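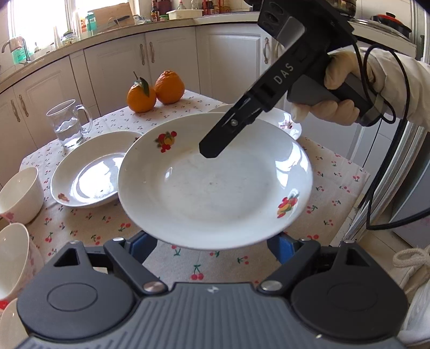 Wanda Yazzie's view this morning was that we have been blaming the fingers for what is a cable problem, and that the bad widths would go on whatever we did to the linkage. She wanted the right-hand unit off the table until someone had wiggled the connector with a log running.

17 December 2018
Kuritbridge, kitchen set, plate handling

Fault: the opening width on the right-hand gripper freezes partway through an episode. Video carries on, grip pose carries on, width stays flat at the last good value. After a few seconds it jumps to the right number and continues as if nothing happened. No error in the recorder. The left-hand unit has not done it so far.

Arvid spotted it during playback on the Fotel arms. Two-handed plate lift, left side closed on the rim as it should, right side stayed open the whole way and the plate went up on one finger pair, rolled, and came down on the edge of the test bench. Plate broken. No one near it, the guard was closed. He stopped the run, looked at the source episode and found the width trace flat from just before contact.

I had put this down to play in the finger linkage and spent most of Friday's hours, so to speak, on pivot pins. Swapped the outer ones on the right unit, no change. That time is gone. The pins I took out are in the tray marked "right, outer" and are fine to reuse.

What we did today

Wanda held the right unit still with the fingers blocked half open and moved only the cable. Straight down from the wrist: clean. Looped over the wrist and left to hang: clean. Looped over the wrist and pulled from below, the way it gets pulled when you lean across the table for the far plates: width froze on the second try. Let the cable go and it came back.

Repeated with the spare cable. Same result, so the cable itself is probably OK.

Opened the connector end. The Fusari socket is soldered to the small board and nothing else holds it. You can see one pad lifting under the magnifier. Sideways pull on the cable goes straight into that joint. The left unit has a dab of adhesive on the socket body from when Ignacio repaired it in October. The right one never got it.

So Wanda was right and the pins were a side trip.

Why the recorder said nothing

Width comes in at 100 Hz and the recorder fills a missing sample with the previous one. That was put in to cover single dropped samples. There is no limit on how long it keeps doing it. A dead line and a hand holding still look the same in the file. This bothers me more than the solder joint.

Sándor Pálfi wrote the fill and agrees it needs a limit. He will put a "filled" flag on every such sample and have the recorder beep and mark the episode bad after five in a row. I asked for three. We left it at five until we see how often it goes off.

Damage to the data

Ignacio ran a check over everything recorded with the right unit since October. 1,190 episodes, 195 with at least one flat stretch that is too exactly flat to be a hand. Most are long-reach ones, plates at the back of the table or over by the bowls. He moved the 195 to the hold folder. Nothing is deleted. Please do not pull from hold to make up numbers.

Annelore asked if the missing widths could be rebuilt from the wrist video by tracking the finger tips. Maybe for free motion. With a plate rim across the finger I don't trust it, and the contact part is the part we want. Not doing it for now.

Repair

Pad resoldered, jumper wire added to the next via. Wei two-part adhesive around the socket on three sides, kept off the contacts. Printed clamp on the housing so the cable is held before it reaches the socket. Clamp came out tight, had to file it. Left unit gets the same clamp tomorrow even though it tests fine.

Pull test after cure: 105 sideways tugs by hand with a log running, no freeze. It is a hand test and I would not read much into it.

Rules until further notice

Cable goes over the wrist and is strapped to the sleeve above the elbow, with slack. It must not take the weight of the part hanging to the floor.

Open and close both grippers fully at the start and end of every episode, so a dead width shows up on the trace.

No playback on the arms from any file that has not been through Ignacio's check. Right now that includes the left-unit files. He is running them overnight.

Still open

Does the freeze also affect the time stamps? Sándor thinks not, has not looked.

Arvid wants playback to stop by itself if one side reports closed and the other doesn't during a two-handed lift. Good idea, will clash with the bowl task, where one side is meant to stay open.

Need a replacement for the broken plate, and foam along the bench edge.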